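The Case Against the Matching Set

Last updated: 2025-06-13

Cristóbal Gaete has been fitting out shared kitchens and break rooms for long enough to distrust most of what he is sold. When I told him I wanted to talk about nesting bowls, he asked whether I had been reading the Dreltia catalog. I had. It promises that a set of nested bowls will "give you back your shelf."

"Give it back from whom?" Gaete said. "You had a shelf. You bought bowls. Now there are bowls on the shelf."

I have my own doubts about the storage business, and I went to see him at Drisstead, the supply firm where he works as a buyer, expecting a defense of the trade. He gave me something closer to a complaint. Last August he ordered 227 sets of colored plastic bowls for a run of small offices and classrooms. He says he would order fewer today, and he is not sure he would order them in colors.

"The color is supposed to tell you what goes where," he said. "Green for fruit, blue for snacks, whatever somebody decides. Ask them a month later and they'll tell you the blue one is for keys."

His bigger argument is with the word "nesting." A bowl only nests if somebody puts it away in the right order, and in a shared room the bowls tend to stay wherever they were last used. They end up beside the pens, or next to a screwdriver that was meant to go back in a drawer.
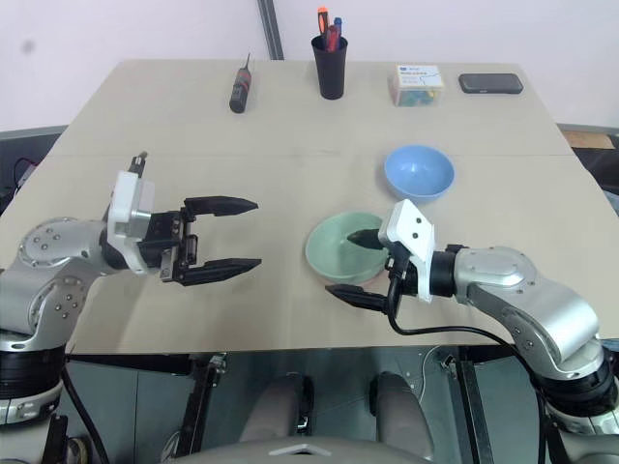
Two of the bowls out on the table, with the pen holder and screwdriver at the far edge.

I asked whether that was the fault of the bowls. A table is there to be used, after all. Gaete allowed that it was a fair point, then took most of it back.

"The fault is in the promise," he said. "A sales rep from Mosiment told me a set like this saves up to 900 square inches of counter. I asked where he got that. He said it was measured. I said, measured with what on the counter?"

He never received an answer. He did work out his own figure for one customer, a small office on the Núñez account, and found that most of the clutter there was paper. Bowls hardly came into it.

Still, he keeps a stack at home, largest on the bottom, and admits it is easy to carry. What he won't accept is that stacking amounts to a system. "It's a stack," he said. "It leans a little. You pick up the top one and you use it." 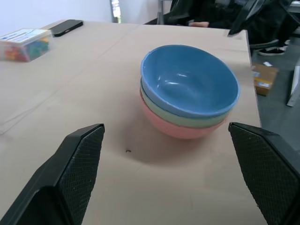 Is a nested set worth buying for a shared room?

It can be, if the room really uses bowls of different sizes. Otherwise Gaete suggests buying two of one size and waiting to see whether anyone asks for a third.

He is harder on clear boxes with lids, which he says are bought so people can see what is inside and then filled until they can't find anything in them. Drisstead sold 1101 of them last year. I asked if that bothered him.

"They're good boxes," he said. "I just wish people would empty one before they order the next."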